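Cleaning Out the Utility Room, a Little at a Time

Every March I tell myself I'm going to do the utility room in one go, and every March I find myself sitting on an upturned crate at four in the afternoon reading the back of a paint can. So a few years back I gave up on the grand plan and started doing it in short stretches, a shelf or a corner at a time, and I have to say the room has never looked better. (It still doesn't look good, mind you. We keep two bicycles and a freezer in there.)

Start with the shelf you use most

It's tempting to begin with the awful corner, the one with the tent poles. Leave it! Begin with the shelf you reach for every day, because you'll feel the difference by suppertime and that gets you through the next one. Take everything off, wipe the shelf with warm water and a squirt of dish soap, and let it dry with the door open while you have a cup of something. Wood shelves want a good hour. Wire ones you can load right back up.

My neighbor Ayten Karabulut lines hers with old oilcloth cut to size, and she swears by pinning it at the back only, so you can lift the front and shake the crumbs out. I copied her and I've never gone back to shelf paper, which always bubbled on me.

Rags, and how many is enough

I used to keep a whole pillowcase of rags. Then one winter I went through the lot and most of them were T-shirt sleeves too small to wipe a spoon with. Now I cut them square, about as big as a dinner napkin, and when the basket's full I stop. Cotton for polishing, old toweling for floors, and anything with a zipper or a rivet goes out. Anything that's had linseed oil on it gets spread flat outdoors to dry, away from the house, and never balled up in the basket. Those can heat up and catch fire all by themselves, and I would rather be a nag about it than not mention it.

Getting the gray off plastic

Plastic tubs and bins get that dull, chalky look and you can scrub till your elbows ache. What works for me is a paste of baking soda and a little water, left on for ten minutes or so and rubbed off with a damp cloth in circles. Rinse well and dry it right away or you'll get spots. Scratches are another matter. A scratch is there for good, and scouring powder will only give it company, so put that bin on the bottom shelf and let it hold potatoes.

For sticky labels, a dab of cooking oil and a bit of patience. Let it sit while you do something else, then roll the gum off with your thumb. Wash the oil away afterward with dish soap or the dust will find it.

Sandpaper without the muddle

I keep mine in an accordion folder, coarse at the front and fine at the back. For an old painted shelf I start with the 40 to knock the drips down, work up through the middle ones, and finish with 800 if it's a piece I want to run my hand over. Write the grit on every scrap before you tear it, big and dark, on the back. You'll tear off the corner with the number on it otherwise, I promise you, I've done it more times than I care to admit.

Bins with sloping sides

If you're buying bins, look at the floor of the thing as well as the rim. The ones that flare out toward the top are lovely for stacking when empty, and you can tip them up to hose them out, but they hold less than you'd think from looking down at them. Measure across the bottom before you decide what's going to live in there. Keep heavy things low, leave a hand's width at the top, and don't fill one so full you can't lift it onto the table. Mine get emptied and wiped twice a year, and whatever has sifted down to the bottom goes into a jam jar to be sorted on a rainy evening with the radio on.

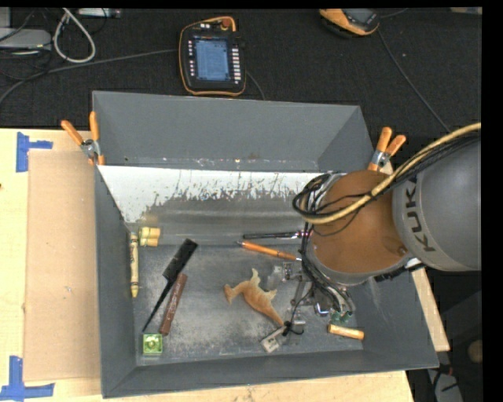
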